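Build reviewers wanted, scale aircraft and armor
Novley Model Review

32 shares | 20 comments

We need more people to build kits and write about them, and we would like fewer of the kind who have never met a kit they didn't love. If your last three reviews all ended with "highly recommended," please think hard before you write to us.

Novley has been running kit reviews long enough to get tired of them. A box arrives, somebody photographs the sprues, says the molding is crisp, repeats the history off the instruction sheet and gives it nine out of ten. Did the wings fit? Did the tracks go around the wheels? Who knows. He never opened the glue.

So the rule is that you build it. All of it, paint and markings included. You tell us where you needed filler and how much. If the resin set from Purkov costs more than the kit it goes into, say so, and say whether you'd have noticed the difference from across a table. We have our doubts.

What you get: the kit, which is yours to keep, and $79 for each finished review we run. That is not a wage and we won't dress it up as one. A hard build can eat 100 hours. If you need the money, this is the wrong notice.

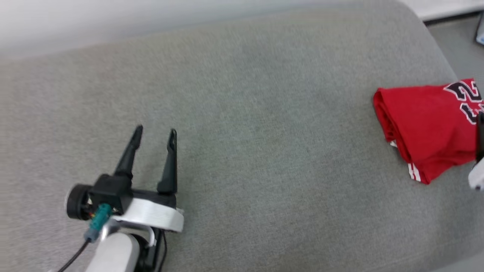 Gray upholstery, with a folded red garment on the right.

What we want from you: two finished models we can look at in photos, in any scale, and one page of writing about a kit that let you down. We don't care about contest medals. We care a little about spelling. Airbrush or hairy stick, either is fine.

Right now the gaps are 1/72 aircraft, small-scale armor and anything with photo-etch that a normal person could fold. We also have a stack of Mandovitz vacuform kits that two reviewers have already sent back. Ask for one of those and you go to the top of the list, though we'd like to hear why you think you'll finish it.

You can't work for a kit maker, a decal maker or a shop. "I only help them out at shows" counts as working for them. We've heard that one before.

Write to the reviews desk at the Novley office, Liao Building, by 30 November 2024. Put the scale you build most in the subject line. We answer everyone, slowly. First kits go out once we've read the samples, and the first review is due 32 days after the box reaches you.

Share this notice | 20 comments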